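How to Budget for a Two-Arm Robot Bench Without Fooling Yourself

Most equipment requests for a robot bench start with the price of the arms and stop there. I have read a good many of these requests and written a few bad ones. The arms are the line the vendor wants you to look at. The lines that hurt come later, in small amounts, from whatever account still has money in it.

What follows is the order I would work in now. It assumes a small shop or lab buying one bench with a pair of tabletop arms, and somebody upstairs who wants a single number.

Step 1. Write down the job before you open a catalog

Pick one job and put it in plain words. "Close the tool case and latch it" is a job. "Flexible handling" is a phrase from a brochure, and you can't price it. Our planning sheet at Zotmont has a box for the job, and it is small on purpose.

Then ask whether the job needs two arms. A second arm doubles the hardware and more than doubles the setup trouble. If one arm and a cheap clamp would hold the part, price that first and make the second arm earn its place. A case that has to be gripped from both sides is a fair argument for two. "It looks better in the demo" is one I have heard more often.

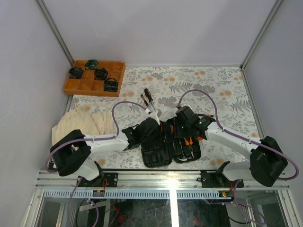

Step 2. Price the bench as its own line

Vendors quote arms. They don't quote what the arms are bolted to, or they bury it under "integration." Ask for each of these separately:

Frame and rail
Mounting plates
Walls or panels
Cable routing, clips and spare cables
Power supplies and control boards
Lighting
Trays, cloths and the hand tools used in the job

The last item looks silly on a purchase request. Put it in anyway. Our first Brolside quote left out everything below the arm bases, and we ended up $2,000 over before anything moved. No single purchase was big enough for anyone to object to, which is how it got through.

Cables deserve a second look. Anything that bends every time an arm moves is a part you will buy again. Get the price of a replacement set in writing, with the lead time next to it. If the vendor says the cables are good for the life of the arm, ask for the life of the arm in writing too.

Step 3. Treat gripper fingers like brake pads

Sales sheets list the gripper as one item with one price. The part that touches the work gets scraped, chipped and replaced. Hard plastic cases and small latches are rough on fingertips, and a finger that has lost its edge may still pass a quick check while doing poor work on a narrow clip.

Our last set of replacement fingers from Oravec came to $529. I budget 4 sets for the first year. That may be too many for your job, and I would still start there and cut it after you have your own records. Keep a log of changes from the first day, even if it is a sheet of paper taped to the bench. 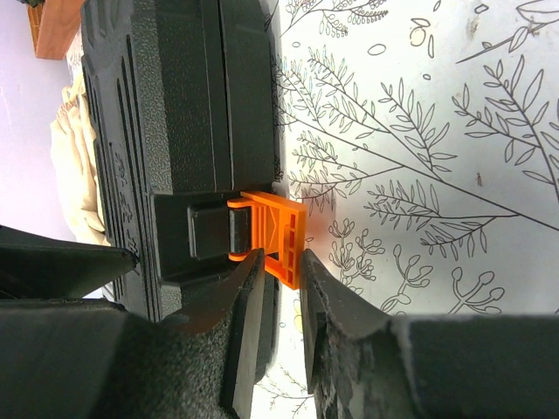
Can we skip the spare fingers and order them when we need them?

Only if you can afford to have the bench sit idle for the full lead time. Order one spare set with the arms at the very least, and find out whether the vendor ships single fingers or only pairs.

Step 4. Pay for a trial on your own parts

Never buy from a video. Ship the vendor your actual case, your actual pliers and screwdrivers, and ask to watch the work live. Lulley agreed to this and charged us a fee. Another supplier offered a free trial with its own sample parts, and I learned very little from it.

During the trial, write down who resets the table between runs and how long that takes. It is labor, and it belongs in the budget. A bench that needs a person standing next to it costs what that person costs. 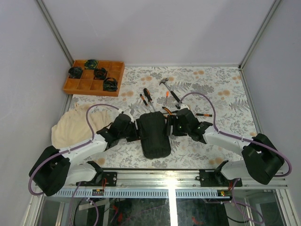 Posted August 10, 2022
By the Zotmont equipment desk
Filed under: Planning, Robot benches

Step 5. Split the request in two

Ask for the bench, one job and the spares in the first request. Leave the extra cameras, the software upgrade and the second bench for another one, to be written after the first has run for a while. Vendors will tell you the bundle price expires in September. Ask what the price will be after that, and get the answer by email.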